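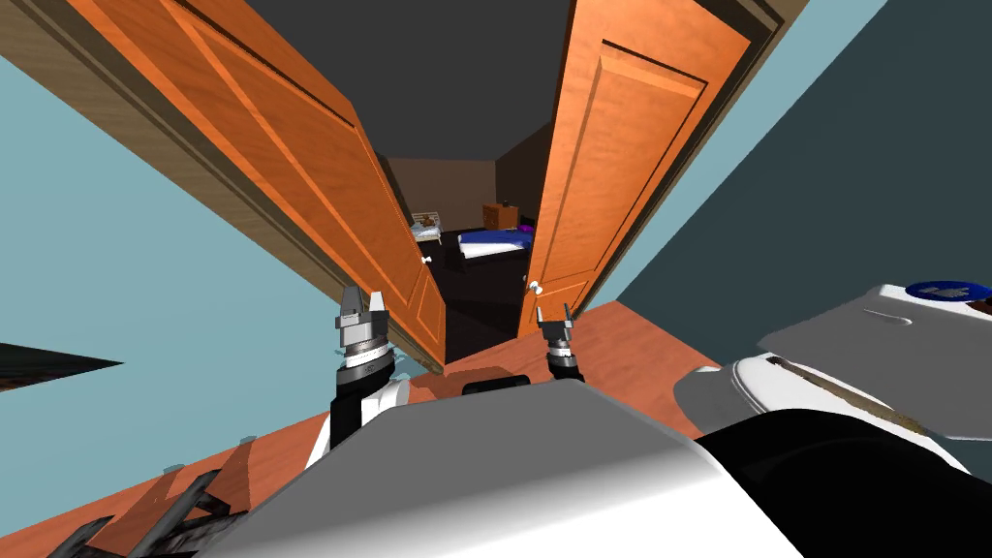 Simulated view from the double-door task, robot facing the open bedroom doors.

Dametti Doors: cost and planning card

Version 3, updated 2022-12-26
Maintainer: Vojtěch Procházka
Licence: text and tables free to reuse with credit; renders for research use only

What this folder is for

Dametti Doors is a set of simulated household episodes in which a two-armed robot works at a pair of hinged interior doors. We use it to decide what hardware to buy, when to buy it and what we can put off. The training side has its own README. This one covers budget lines, the equipment list and the numbers we pulled from the episodes to support them.

If you only want the trajectories, go to the episodes folder and ignore the rest.

Contents

episodes/ 4000 simulated episodes, one folder each
budget/ the planning sheet, one tab per quarter
quotes/ supplier quotes, with prices removed from the public copy
reach/ reach and clearance tables worked out from the episodes
notes/ meeting notes and open questions

Background

The lab has one mobile base and one fixed arm, both past their service agreements. The plan is to replace them with a single two-armed mobile robot and a physical practice doorway. Before sending out a request for quotes we wanted to know how much reach the job takes, whether parallel two-finger grippers are good enough for round knobs, and how much floor has to be kept clear on the near side of the doors.

Running this in simulation cost us computer time and some staff hours. Renting a demonstration unit for the same stretch would have used up most of the travel and freight line.

How the numbers feed the budget

Reach. The tables in reach/ give the distance from the shoulder to the knob at first contact, for each arm. Any arm that can't cover the longest distance without moving the base goes on the "maybe" list. It isn't struck off, as a good base can make up for a short arm.

Grippers. Of the 4000 episodes, 741 ended with the fingers slipping off the knob. These are marked slip in the episode index. Slips alone don't justify a more expensive hand. We have put money aside for one set of softer fingertip pads per gripper and will look at a different hand only if the pads don't help on the real doorway.

Floor. Plan for the robot's full turning circle plus the sweep of one door. The current bay doesn't have that, so the budget includes moving two storage racks and relabelling the power outlets behind them.

Cameras. The episodes are rendered from several viewpoints. The robot's own body takes up a good part of the picture in some of them, and this matters when you choose a mount. Allow for one extra camera and a bracket per robot. Don't assume the supplier's standard head camera will do.

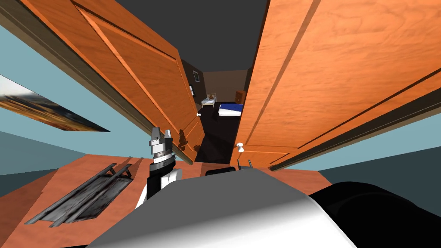

Thaddeus Escobedo replied that the doorway should be bought first and the robot second, since the carpentry quote only holds until October and the robot prices have barely moved all year. He also asked that hinges and knobs be listed as consumables, with a spare set of each on the shelf before testing starts.

Both points are now in the sheet. The doorway has moved up to the first quarter, and knobs, hinges and latches have their own line under consumables.

Equipment list, short form

Practice doorway. Two full-size hinged doors in a free-standing frame, bolted to the slab. Round knobs, so that results can be set beside the simulated ones. Quote received from Kuruc.

Mobile two-armed robot. Quotes received from Wendix and Mellico. Wendix includes delivery and a day of set-up. Mellico is cheaper on paper but charges for the charger, the spare battery and the first calibration. Compare the totals on the summary tab, not the unit prices.

Grippers. Included with both robots. Budget for pads and one spare gripper.

Workstation. One, for running the simulator beside the real robot. The current machine can do one or the other.

Safety. Floor tape, two wireless stop buttons and a light curtain if the insurer asks for one. We haven't had an answer on the light curtain.

Installation. Electrician for one new circuit, plus rack moving as above. Lead time on the robot is 6 months from either supplier, so the circuit can wait until the order is confirmed.

Known limits

The simulated doors swing more freely than most real ones. Treat the force figures as a lower bound and don't size motors from them.

Every episode starts with the base already near the doors. Battery use while driving is missing, and the battery line comes from the suppliers' data sheets.

Lighting is even in all episodes. We can't say anything useful about glare or dark hallways.

Prices are in local dollars before tax. Exchange rates were fixed on the day each quote came in and have not been updated.

Open items

Confirm slab thickness for the doorway bolts.
Ask Wendix whether the extended warranty covers the wrists.
Get a second carpentry quote.
Decide whether the old fixed arm is sold, traded in or kept for teaching.

Changes

Version 3: doorway moved ahead of the robot, consumables line added, slip count corrected.
Version 2: reach tables split by arm.
Version 1: first release.

Corrections to the budget sheet go to Vojtěch. Please give the tab name and row number.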